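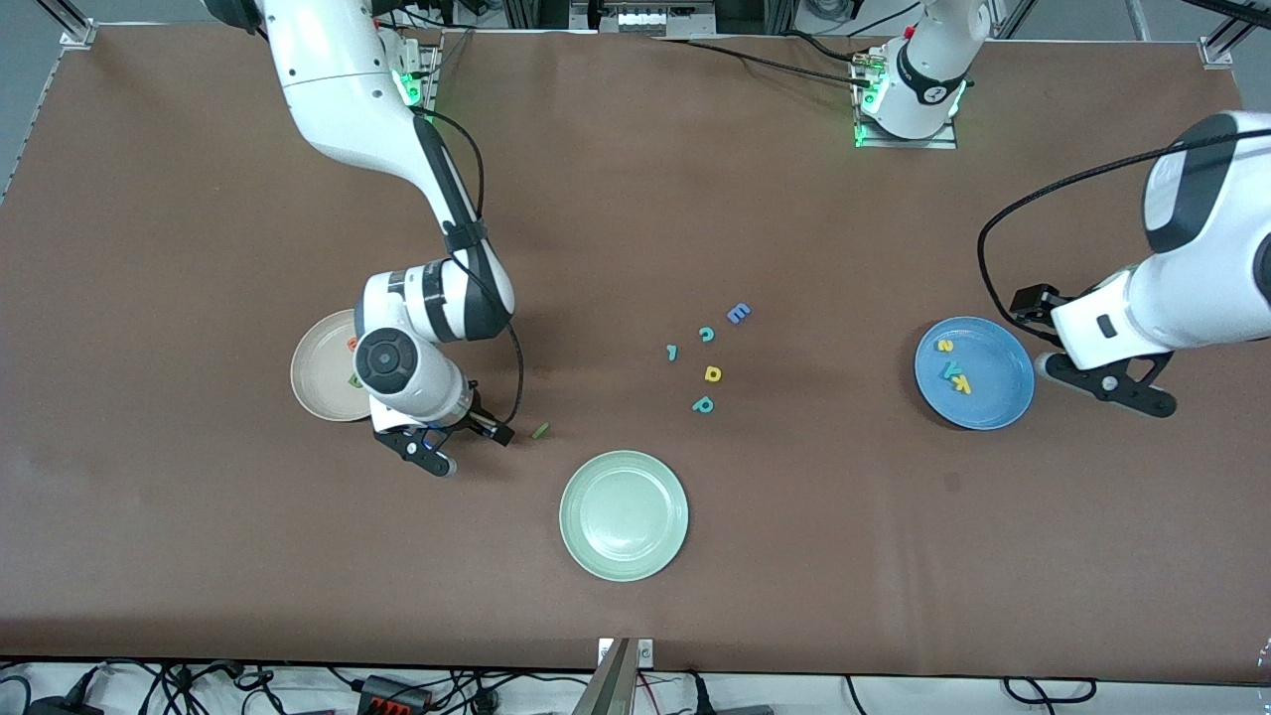
November
By Funmilayo Akinola and Calum Rankin

4.2 Sorting by plate

The Danladi policy was trained on 2,000 demonstrations of letter sorting and tested on 18 held-out layouts. Both arms act on one shared mat, with foam letters spread between a beige, a blue and a green plate, so either gripper may reach a given piece. Each arm predicts its own action chunk — the only shared input is the overhead view.

Wrist views matter most when letters overlap. A teal piece partly under a yellow one gives few clean edges from above, and the overhead-only baseline often chose the wrong grasp angle.

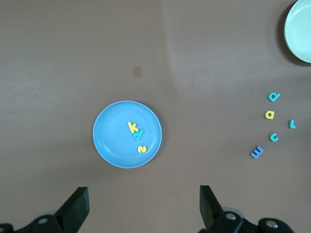 Figure 2. Wrist view of the blue plate holding three letters, two of them overlapping, with five more on the table to its right.

Related items
Prokopenko and Lawal: Grasp angle from wrist views
Ibrahim: The Trukier letter set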